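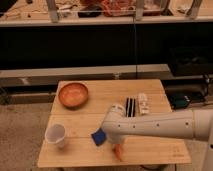 Savell Guto Demonstration Cell
Equipment page for visitors and rental customers

The Guto is a single-arm demonstration cell for handling small household and kitchen objects. It is set up for open days, school visits and supplier events where the audience stands close to the work and the objects change during the day. The cell is offered for on-site demonstration at the Kirton hall or as a rental for up to 72 hours.

Operation

The operator selects an object and a target position on the tablet. The arm approaches from above, closes the gripper, lifts, moves to the target and releases. Motion between the two points is planned for each pick. No fixed positions are taught, so objects may be set down anywhere on the table within reach.

A standard run uses mixed objects of different stiffness. The usual table has a carrot, a sponge, a plastic cup and a round wooden bowl. The carrot is gripped upright, with the tip toward the tabletop. Objects supplied by the visitor are accepted if they fall within the limits listed below.

Specification

Axes: 6
Maximum object mass: 519 g
Minimum object width: 8 mm
Maximum object width at grip: 72 mm
Maximum tool speed, demonstration mode: 250 mm/s
Supply: 48 V DC from the cell power unit
Power unit input: 100-240 V AC, single phase
Floor area including visitor clearance: 3 m x 3 m
Visitor clearance from table edge: 1000 mm
Setup time on a level floor: 90 minutes

Grip force

Three force settings are stored: soft, medium and firm. Soft is used for sponges and thin cups. Medium is used for most vegetables and fruit. Firm is used for packaged goods and should not be selected for anything with a thin wall. The setting is shown on the tablet before each pick and can be changed without stopping the run.

Wet objects are not suitable. Objects with a loose skin or wrapping may slip in the gripper during the lift; if this happens, the arm stops and waits for the operator to confirm.

Open day program

The next open day at Kirton is on 6 June 2025. Demonstrations start at 10:00, 11:30, 14:00 and 15:30. Each lasts 35 minutes and has the same order:

Start of cell and safety check
Picks from the standard table
Placing into the bowl
Visitor objects
Questions

Aino Tikkanen runs the morning demonstrations and Elli Turunen the afternoon ones. The 14:00 demonstration includes a longer section on gripper finger replacement and is intended for technicians. Places are limited to 12 per demonstration. Registration closes two working days before the event. The hall is on the ground floor, with step-free access from the parking lot.

Safety

Visitors stay outside the marked clearance while the arm is enabled. Objects are handed to the operator, who places them on the table with the arm stopped. The stop button is within the operator's reach at all times. Children under 12 must be with an adult.

Rental

Rental includes the arm, table, power unit, tablet, one set of spare gripper fingers and one operator. The cell is delivered by Vuorinen in two crates. The customer provides a level floor, one grounded outlet within five meters and a helper for unloading. Carpet is acceptable if it is firmly fixed.

Rentals without an operator are available only to customers who have completed the one-day course. The course was last revised in April. Certificates from the earlier version remain valid for the Guto but do not cover the larger Savell cells.

Spare parts

Gripper fingers, pair, standard
Gripper fingers, pair, soft pad
Tablet mount
Floor marking kit
Power cable, 5 m

Orders for spare parts are accepted through the Kirton office. State the cell serial number, found on the power unit, with every order.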